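Kerero Board Game Parts List – README

Version 4, updated December
Maintained by Thaddeus Schumacher

What this is

A table of replacement parts for older board games, put together from boxes I have opened and counted myself. Each row is one kind of part from one printing of one game. If you buy a used game and want to know whether it should have 12 red pegs or 15, this is meant to tell you.

The list covers 62 games and 588 rows. Most of the games are family titles sold in the United States between the late sixties and the early nineties. There are a few travel editions. There are no collectible card games and no miniatures games, and I don't plan to add them.

Files

parts.csv – the main table, one row per part
games.csv – one row per game and printing
swaps.csv – parts from one game that fit another
sources.txt – where each box came from, in the order I opened them
changes.txt – what changed between versions

All files are plain text in UTF-8. The CSV files use commas, with double quotes around any field that has a comma in it. The first line is the header. Blank means I don't know. Zero means I looked and the game does not have that part.

Columns in parts.csv

game_id – matches the same column in games.csv
part_name – what the rules call the part. If the rules don't name it, I use an everyday word and put an asterisk after it
color – as it looks in daylight. See the note on fading below
material – wood, plastic, card, paper, metal, glass or other
count – how many should be in a complete box
length_mm – longest side, measured with a caliper
width_mm – second longest side
thick_mm – thinnest side
spare – yes if the maker packed extras and the rules say so
confidence – 1, 2 or 3

Columns in games.csv

game_id – a short code, letters then two digits
title – as printed on the lid
maker – as printed on the lid
year_low and year_high – the earliest and latest year I think this printing was sold
box_mm – length, width and height of the closed box
lid_note – how to tell this printing from the others

Two printings of the same game get two different codes. This matters more than people expect. The wooden pawns in a first printing are often a few millimeters taller than the plastic ones that replaced them, and they won't sit in the later tray.

Confidence

3 – the count is printed in the rules or on the box, and I have seen a box that matches
2 – the count is printed, but no box I have opened was complete
1 – nothing is printed, and the number is the most I have found in any box

Please don't treat a 1 as a fact. There are 172 rows at confidence 1, mostly paper money and dice. Used games collect dice from other games, and money goes missing one bill at a time.

How parts were measured

Every part was taken out of its bag and left flat overnight before measuring, since card curls in a tight box. I measured three pieces of each kind where there were three, and wrote down the middle value. For cards I measured the stack and divided. Thickness of paper money is left blank in all rows.

The caliper reads to a tenth of a millimeter. I rounded to the nearest half. Molded plastic varies by more than that inside one box, so finer numbers would only give a false idea of how exact the list is.

Color was the hardest column. Yellow plastic goes tan, white goes yellow, and some reds from the seventies have turned close to orange. Where the underside of a piece was less faded than the top, I went by the underside. Color names are kept to a list of 31, given at the top of parts.csv as comment lines starting with a number sign. Your CSV reader may need to be told to skip those.

Where the boxes came from

The first batch was my own shelf. After that I bought mixed lots, mainly at the Haddad flea market and from the closing sale at Katgate Toys & Hobby, which had a back room of store returns. Store returns are useful for counting because many are still sealed inside. They are bad for dating, as the returns were shelved with no order to them.

A smaller number were lent to me and have gone back to their owners. These are marked "lent" in sources.txt, and I can't recheck them.

Swaps

swaps.csv has three columns: the part you are missing, the part that can stand in for it, and a grade. Grade A means you would need to put the two side by side to see a difference. Grade B means it fits and plays fine but looks different. I dropped grade C in version 3. It was full of things like "any small button," and you don't need a table for that.

A swap only runs one way unless there is a second row for the other direction. A thin peg will go in a wide hole and fall over.

Checking the files

There is a short script, check.py, that reads the CSV files and reports rows with a missing game_id, a color that isn't on the list, or a width greater than the length. It needs Python 3 and nothing else. Run it from the folder that holds the files:

python check.py

It prints the row number and the problem. No output means no problems were found. It can't tell you if a count is wrong. 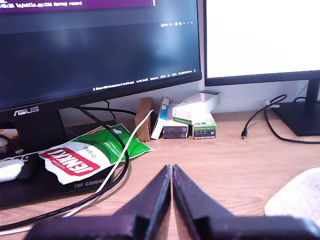
Desk with two monitors and small cardboard boxes.

Known problems

– Game FS07 (the Fastley word game, second printing) has two rows for letter tiles. One is for the blank tiles. I have not settled on a name for them, so both say "tile*".
– Spinner sizes are for the card base only. The arrow is not measured.
– Several boxes had rules from the wrong printing. I have fixed the ones I caught.
– Box heights for games stored under a stack are too low. The lids had sagged.
– Marbles are listed by diameter in length_mm, with the other two columns blank. check.py knows about this, but other tools may complain.
– Sand timers have no running time. I timed a few and the results were too far apart to be any use.

Sending corrections

Corrections are welcome, most of all for confidence 1 rows. Please give the game_id, the part name, your count, and where the number comes from. "Printed on page 2 of the rules" is the best kind of answer. "I had this as a kid and there were eight" is fine too, but it will go in as a 1.

If you have a printing that isn't listed, I need the title and maker from the lid, the outside size of the box, and any copyright year in the small print. The year on the lid is sometimes the year of the first printing and says little about the box in your hands.

I answer mail in the evenings and fold corrections in when there are enough for a new version.

Changes in version 4

– Split the Haddad marble game into two printings
– Replaced "cream" and "off-white" with a single color, "ivory"
– Added box sizes for all travel editions
– Fixed card thickness in rows where the stack had been divided by the wrong number
– Removed one game that was a homemade copy

Use

You may copy, change and share the files for any purpose, including selling parts. Credit is appreciated: "Kerero Board Game Parts List, T. Schumacher" is enough. Game titles belong to their makers. The files contain no rules text and no scans of artwork, and I would ask that anyone building on them keep it that way.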